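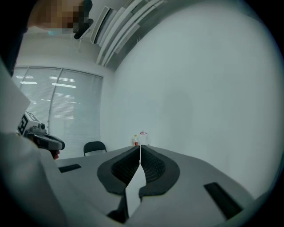 La table grise de l'atelier Studa, avec au fond, côté mur, le petit flacon à capuchon jaunâtre.

Point d'avancement, rangement et remise en service de l'atelier Studa
17 septembre 2023
À l'attention d'Agnes Sundqvist, fonds Sakenberg

Bonjour Agnes,

Je vous avais promis deux pages, vous en aurez plutôt une, mais avec tout dedans ! Depuis mon mot du mois de mai on a bien avancé, surtout sur la table et sur tout ce qui traînait dessus (vous vous souvenez sans doute de votre visite, on n'avait même pas trouvé où poser les tasses).

D'abord la table. On la garde. J'avais mis une ligne au budget pour la remplacer et puis, une fois le plateau dégagé et frotté, il s'est révélé tout à fait correct. Le gris n'est pas très gai, je vous l'accorde, mais il est assez profond pour travailler devant et garder deux ou trois bricoles au fond. La règle qu'on s'est donnée est toute bête : les petits contenants en cours d'usage vont au bord, contre le mur, et le reste retourne à la réserve en fin de séance. Ça tient à peu près. Le flacon à bande rouge a ses habitudes là-bas et son voisin en plastique transparent aussi, je ne me bats plus.

Ensuite la réserve, le gros morceau. Il y avait 656 flacons, gobelets et petits pots à passer en revue. On en a trié 247, étiquettes vérifiées, bouchons essayés un par un, et là je dois dire un grand merci à Siobhán Ó Súilleabháin, qui a une patience que je n'ai pas. Les contenants sans étiquette lisible partent dans les caisses Droder, les autres sont rangés par taille sur l'étagère Buckley.
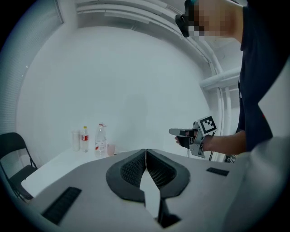 Pour les séances, on a gardé des groupes de cinq personnes. J'ai essayé d'en mettre davantage une fois et on se marchait dessus, surtout à l'angle de la table, donc on reste comme ça jusqu'à nouvel ordre. Tout le monde travaille debout, c'est plus fatigant, mais on circule mieux et on laisse moins de choses derrière soi. Il faudrait quand même un ou deux tabourets hauts pour les pauses, je vous en reparle plus bas.

Côté dépenses : 64 euros d'étiquettes et de feutres, pas un centime de plus sur la période. La somme prévue pour la nouvelle table est donc intacte et j'aimerais bien, si vous êtes d'accord, la basculer sur les tabourets et sur une deuxième étagère. Buckley fait le même modèle en moins large, il passerait juste à côté de la porte (j'ai mesuré deux fois !).

Ce qui coince encore : les caisses Droder sont trop profondes, on perd les petits pots au fond, et je n'ai pas trouvé de séparateurs à la bonne taille. Et puis j'ai du retard sur la liste imprimée que vous m'aviez demandée. Elle existe, elle est sur mon ordinateur, elle n'est pas présentable. Je vous l'envoie dès que Siobhán l'a relue.

Dites-moi pour le transfert de budget quand vous aurez un moment, je passerai la commande dans la foulée.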